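Subject: Re: [pullthorpe-tenants] Sorting bins for the swap shelf - metal or plastic??

Hi all,

Replying between loads of laundry so forgive the mess.

On Monday somebody wrote:

> Can we please settle the bins before October. The plastic totes from
> Brondora have cracked again, two of them right at the corner where
> the handle is. I got a price from Singhal for the same size, 11 dollars
> each if we take 10. Or do we go metal this time and stop buying
> the same thing every year? Also small stuff (pet toys, kitchen
> bits, jar lids) ends up at the bottom and never gets looked at.
> Thoughts by the weekend please, I'd like to order.

OK so thoughts, in no order.

Metal, yes. I've wanted metal since the first totes split. Unit 4 had a steel bin out on the landing for boots for years and it's still fine. Dented but fine. Plastic goes brittle in that hallway, the radiator is right there and the window gets the sun all afternon.

Cost. 11 each for plastic is a good price, I'm not arguing. But we did that last year and here we are. Gundlow has a shop that does bent sheet metal, they'll make small runs, no idea on price yet. I can call. If it comes in over what's left in the hallway fund (some 800 dollars, last I saw) then forget it, go Singhal.

Shape matters more than people think. Straight sides = everything lies flat in layers and you have to dig. Sloped sides and it all slides to the middle where you can reach it. This sort of slope is what I mean: 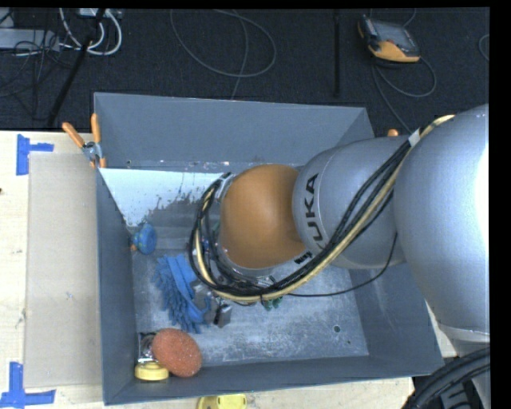 Gray sheet metal, steep sides, blue rubber fringed thing inside.

We wouldn't need them that steep. Halfway would do it. Steep sides eat up room and the shelf is only so deep, the bins can't stick out past the door or the stroller people will be after us again (rightly).

Edges!! Has to be folded over or capped. Kids reach in there. I'd put that in the order in writing, not just say it on the phone.

Noise, the one thing against metal. Drop a pan lid in at 10 at night and the whole stairwell hears. Felt or an old bath mat in the bottom, somebody must have one. Check the swap shelf, ha.

Small stuff, agree it gets lost. One shallow bin just for small things, at the front, at kid height. Not mixed in with the books and shoes. And can we go back to clearing it out once a month, there's been a single ski glove in there since spring and I dont think its partner is coming.

Labels: not tape. Tape peels and leaves gunk. Paint pen maybe?

So my vote is metal if Gundlow is reasonable, Singhal plastic if not, and no more Brondora either way. Will call tomorow before work and post the price here. If anyone has measured the shelf lately send me the depth, my number is from before the new door went in.

Gotta run, dryer's buzzing

Unit 10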